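Equipment Renewal at the Ilton Learning Center: A Gallery

12/23/25

12 shares | 3 comments

The Ilton Learning Center maintains desktop computers in its reading rooms, its classrooms and its public study hall. Many of these machines have been in daily use for years, and a good number can serve for several more once a worn part has been replaced. The Center's equipment renewal program was set up for this purpose. Under the program, computers withdrawn from one room are opened, inspected, fitted with sound parts and returned to service in another.

The program's workroom is on the lower level of the Badawi Building. The room is closed to the public during the working day. Readers who wish to know more about the history of the program may consult the annual report, which is available at the front desk and in the Gomberg Reading Room.

A computer enters the program when a room supervisor files a withdrawal form. The form records the room, the date of withdrawal and the fault as the supervisor understands it. The computer is then assigned a place on the shelves and waits its turn. Machines from the classrooms are taken first during the weeks before a new term, as a missing seat in a classroom is harder to make up than a missing seat in the study hall.

Before a case is opened, the power cord is removed and the outside is wiped down. The side panel is taken off and set apart with its screws. Work then proceeds with the tower lying flat, so that the main board can be reached from above.

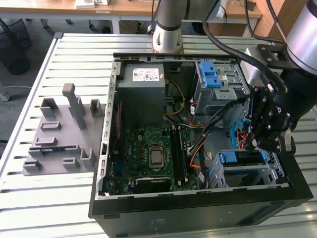

Two views of an open desktop tower on the worktable. 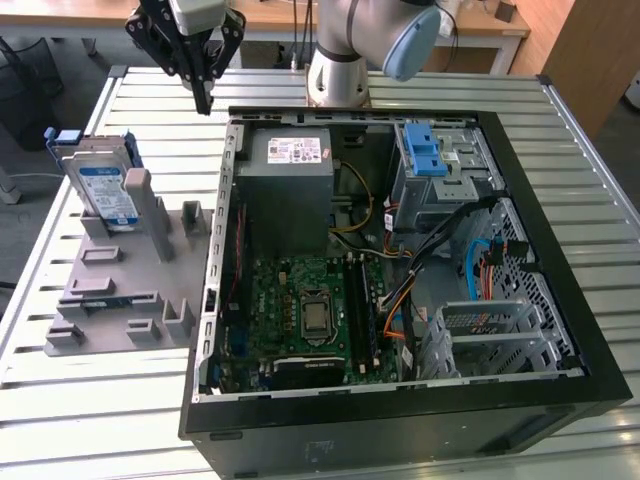 Storage is the part of a computer that the program treats with the greatest care. A drive may hold the work of students and staff, and no drive leaves the Center until its contents have been erased under the written procedure. Drives and memory are kept in fixed places beside the case while a machine is open. In the second picture, two hard drives stand upright at the back of the gray fixture, one of them between blue caddy side pieces, and a memory module lies in the long holder farther forward. The same arrangement is used for every computer of this size, and staff moving from one machine to the next are expected to keep to it.

Memory is tested separately. A module that fails is withdrawn and entered on the parts sheet; a module that passes may be placed in any machine that accepts it. Power supplies are replaced as complete units and are never opened in the workroom.

Cables receive more attention than visitors may expect. A cable left across a fan or pressed under a drive bay can cause a fault that is difficult to trace later, and the reviewer is asked to look at the cable runs before the side panel is refitted - a short step, but a required one. When the panel is on, the computer is started, left running and checked again at the close of the day.

The program has returned nearly 700 computers to service since it began. The majority have gone to the Center's own rooms. Others have been placed with the Jinau Branch Library, where they are used for catalog searches, homework and applications for employment. Requests from other institutions are considered twice a year and should be made in writing. The next review will take place in February.

Machines that cannot be returned to service are taken apart for usable components. Each part is labeled with its type and the date of its last test, and parts that have been on the shelf for more than nine months are tested again before use. What remains is sent to a licensed recycler.

Members who wish to give a desktop computer to the program are asked to contact the equipment office before bringing it to the building. Computers more than seven years old cannot be accepted at present. Monitors and printers are handled separately, and a list of accepted models is posted outside the equipment office.

12 shares | 3 comments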